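Business > Automation > Equipment

FEATURE | BUYING AND BUDGETS

What a data collection kit really costs

When Skurnemmont began planning a cleaning robot for small hotels, the first budget had one large line in it, for the robot. The hand-held grippers used to record people doing the work were filed under accessories. By February they had a budget of their own.

The company's plan calls for 20 grippers, bought in two orders. The first order is for 8, from a small supplier called Jesance. The rest wait until the bathroom tasks have been recorded and the operators have said what they would change.

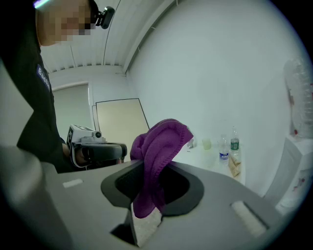
A purple towel in the opening of a gray gripper, with a second hand-held gripper behind it.

Splitting the order costs more per unit. Skurnemmont accepted that after an earlier purchase from Zeleke, where every unit came with the same stiff trigger and had to go back. A late second order holds up a few sessions. A bad first order holds up all of them.

The room is the cheaper part. A vanity, a faucet, cups, water bottles and brushes can be had from any hardware or grocery store, and the project buys them out of petty cash. Clutter on the counter is wanted, as hotel guests don't leave a clear sink.

Gloves and markers are harder to plan for. The printed marker patterns scuff, and a scuffed pattern may not read properly. The budget treats them as supplies, reordered every month, along with straps, batteries and cable.

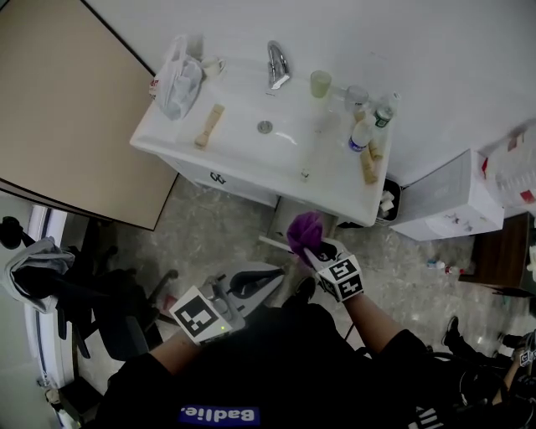 Two people or one?

Labor is the biggest number on the sheet. A session can be run by one operator, but Skurnemmont pays for 2: one to do the task and one to reset things and look after the gear. A single operator looked fine on paper until the resets were timed.

The company also weighed leasing. Clitard, a rental house, offered a full kit by the quarter with repairs included. For a short trial that would have been the better deal. Over a full year the rent passed the purchase price, even with a repair fund added – and the leased units could not be modified.

Drawers settled it. The task list includes reaching into storage under the sink, and the team wanted to be free to fit different jaws for tight spaces.

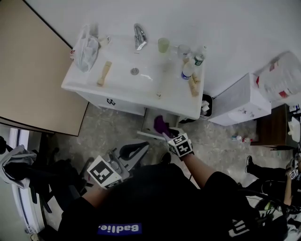 Before you sign

Ask the supplier for the price of replacement jaws and how long they take to ship. Get the charging time in writing. Keep 2 units out of the daily rotation as spares, and put storage for the recordings in the same budget as the hardware. Skurnemmont left it out of the first draft and had to go back for approval.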